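Worktop organisers with a drawer: positioning and care

A bamboo organiser with a single drawer will fit at the back of most kitchen worktops. The notes apply to units with metal slides. Wooden runners are covered on the Dilesby page.

Clearance. Measure the drawer at full extension before choosing a position. Ours needs 300 mm of free worktop in front. A chopping board can stay in that space if it lies flat and the drawer base passes over it. Check with the board you use most, as thicknesses vary.

Load on top. A plate of fruit is suitable. Keep the total under 2 kg, or the top panel will bow and the drawer will bind at the front edge.

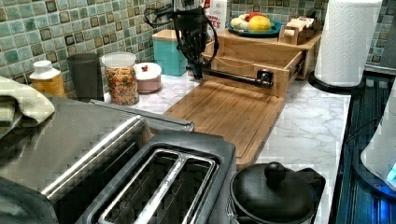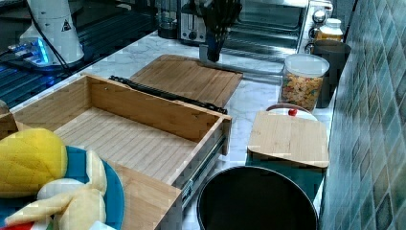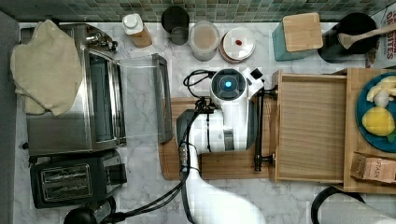
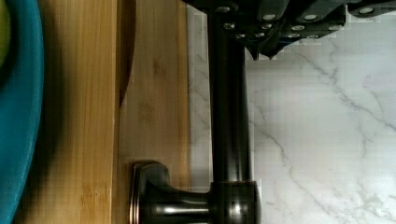
Page last changed: March, by Y. Hamdan

Slides. Brush crumbs out of the metal slides with a dry paintbrush. Do not oil them. Oil collects flour and the mixture sets hard. If the drawer still drags, take it out and check that the fixing screws sit flush. A raised screw head will score the opposite rail.

Bamboo. Wipe with a well wrung cloth, along the grain, and dry at once. Treat with food-safe mineral oil when the surface looks pale. Leave overnight and wipe off the surplus. The inside of the drawer should be left untreated if it is to hold tea packets or paper napkins.

Boards near the tap. A wooden board kept beside the sink takes up splashes at one end and cups. Turn it end for end after each wash. Stand it on edge until dry. Boards with a juice groove need longer, as water sits in the channel.

Marble-pattern worktops. Fit felt pads under the organiser, one at each corner. Lift the unit to move it. Grit caught beneath a dragged base will mark the surface.

Correction from Walid Harb: the spare slides listed under Haberkorn are nearly 200 mm long when closed. Check yours before ordering.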